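Search this site
Type and press Enter

October 28, 2021
By Babar Kazmi

Second pass on the tolerance notes. The June version used nominal dimensions only and drew a fair complaint from Shazia Mengal, who pointed out that a slot drawn at the same width as its tongue will not assemble. She is right. A sliding fit needs clearance, and the clearance has to be written on the drawing.

My log now holds 3,189 caliper readings. I sorted them by wall thickness first and by material second. Thickness explained more of the spread. Thin walls bow inward as they cool, so a slot measured at the mouth reads narrower than the same slot measured at the root.
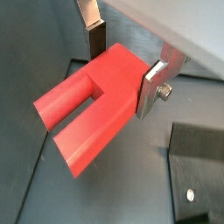
The practical rule is to measure in both places and record the smaller number. I used to average the two – a bad habit, and it cost me a batch of 66 brackets.

Calipers also drift. I check zero before each session and wipe the jaws with lint-free paper. The spreadsheet, which I still call Grultis, slows down past 2,000 rows, so the log is split into 2 files for now. Pin gauge results will go in a separate post.

Contact | © 2021 Babar Kazmi | Back to top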